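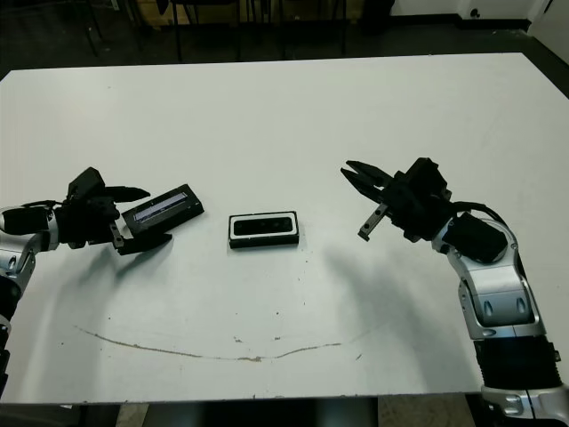 Call for Participants: Home and Workshop Trial of the Sketora Two-Arm Kit

Flulleck is looking for 25 people or small teams to try the Sketora kit for eight weeks and to tell us what they think of it. Sketora is a set of two robot arms with parallel-jaw grippers, sold together with the software for teaching them simple table work: picking up small objects, turning them, passing them from one arm to the other.

We started to sell the kit in March to university laboratories. Now we would like to know how it serves people who do not have a laboratory. The trial is run from our office in Gonham, but you can take part from any place where we can deliver a box.

What you will do

You will set up the arms on your own table, following our printed guide. Each week you will receive a short task list. Most tasks use small, dark, box-shaped objects on a white table top, as these are difficult for many beginners to grip well. You will record at least 50 attempts per week and fill in one form. Failed attempts are also useful to us, so please do not delete them.

Who can apply

You must be 18 years or older. You need a stable table, a normal power outlet and a computer not older than five years. Experience with programming is welcome but is not required. We would be glad to have repair shops, school clubs and people who work alone at home.

The table does not need to be new. Scratches and stains are no problem for the software, and we are interested in results from used furniture.

What you will receive

The kit is on loan, with delivery and return paid by us. Participants who finish all eight weeks receive 400 dollars and may buy the kit with a discount of 25 percent. Support is given by e-mail on working days, in English or Spanish.

The written reports will be read by Huamán, an independent testing office, which prepares the review. Your name will not appear in it without your permission.

How to apply

Please send us a letter of not more than 1000 words. Tell us what you would like to do with two arms, how large your table is, and how many hours you have each week. One photo of your work place is enough.

Applications are open until June 7, 2021. We answer every letter, also when the answer is no.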